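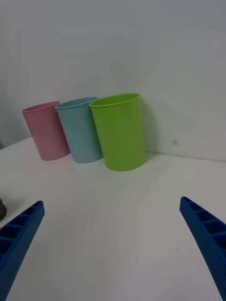

Plastic cups on a white table leave colored rings and scuff the wall. What do you use?

Posted by alis_k in Kitchen & Dining

We have a white table pushed up against a white wall in the kitchen, and it is where the kids' cups live. There is a pink one, a light blue one and a green one, plain plastic tumblers, one per kid so there is no fighting over whose is whose. They stay out all day so the kids can get their own water. I like them lined up at the back by the wall because then they don't get knocked onto the floor.

Two problems. First, the table gets faint rings where the cups stand. Water rings wipe off, but we let them have grape juice on Saturday and one of those rings is still there. I have tried dish soap and a wet cloth, and then a baking soda paste left on for ten minutes. The paste made it lighter but I can still find it if I look from the side.

Second, the wall. It is flat white paint, and the little marks at cup height don't come off with a damp cloth. I rubbed one of them pretty hard and now there is a shiny patch, which bothers me more than the mark did.

The table is a Skindo, bought used, so I have no care sheet for it. The top is smooth and white and I don't know what the coating is. I would like to keep the cups where they are if I can. I don't want a big plastic mat covering half the table. Is there something small that works? And can the shiny patch be fixed without painting the whole wall?

stoswood_renter

I had the same setup in my last apartment. For the ring, try rubbing alcohol on a cotton pad. Test it underneath the table or on the back edge first, because on some painted tops it takes the color off or makes the finish sticky. If the test spot looks fine after an hour, lay the damp pad on the ring for a minute, lift it, and wipe with plain water. Repeat two or three times. Grape juice is mostly dye, and dye lifts slowly. Scrubbing doesn't speed it up much.

Skip the white foam erasers on the table. They are a very fine sandpaper. Mine took the stain off and took the gloss off with it, and after that the dull spot picked up every stain going.

To keep it from coming back, I used a narrow tray. Mine was a cheap metal one meant for pens, just wide enough for a row of cups. Put felt dots under it so it doesn't scratch. The tray catches the drips and you rinse it in the sink at night. If you set the tray a couple of inches out from the wall, the rims can't touch the paint either, so it handles both of your problems. Cups like that are wider at the top than the bottom, so the rim reaches the wall before the base does. You can have the base well clear and still be rubbing the paint.

Also check the bottoms of the cups. Some have a hollow underneath that holds dishwasher water, and it runs out when you stand them up. Shake them before you put them back.

fitzsimmons_paint_counter

Can't help with the table, but I sell paint so here is the wall part.

The shiny patch is called burnishing. Flat paint has a slightly rough surface and rubbing smooths it down. You can't clean it off because there is nothing on the wall to clean. It needs paint.

If you have the leftover can from when the wall was done, stir it very well and dab it on with a small foam roller. Don't use a brush, the texture will be different and you will see it in side light. Go a little past the edge of the patch and roll it out nearly dry so there is no hard line. Let it dry overnight before you judge it. Wet paint never matches.

If you don't have the can, don't buy "white." We have 43 whites on our chart and I have watched people try to match from memory. Cut a chip the size of a quarter from behind an outlet cover and bring it in. Even with a good match an old wall may have yellowed unevenly, and you may end up painting corner to corner on that one wall. It is still only one wall.

For next time, go with a washable matte or an eggshell in that spot. It will take a damp cloth and a drop of dish soap. Light pressure, straight strokes, no circles.

justmovethem

Put the cups in a cupboard. A low one if the kids need to reach. I don't see why this is hard.

Baking soda is gritty by the way so I would stop using that.

alis_k

Thanks. The low cupboards all have child locks on them, so that one is out for now.

I tested the alcohol on the underside on Wednesday and nothing happened to the finish, so I did the ring. Three rounds and I can't find it anymore, even from the side. I am going to look for a tray. No luck with the paint can. There are four in the basement and none of them says kitchen. I will take a chip in.

Related in Kitchen & Dining

Getting juice stains out of plastic cups
Felt dots keep sliding off, what glue?
Flat or eggshell for a kitchen with kids
White table top turning yellow near the window
Cloudy tumblers after the dishwasher
How to label cups so it survives washing
Is it safe to use rubbing alcohol on painted furniture?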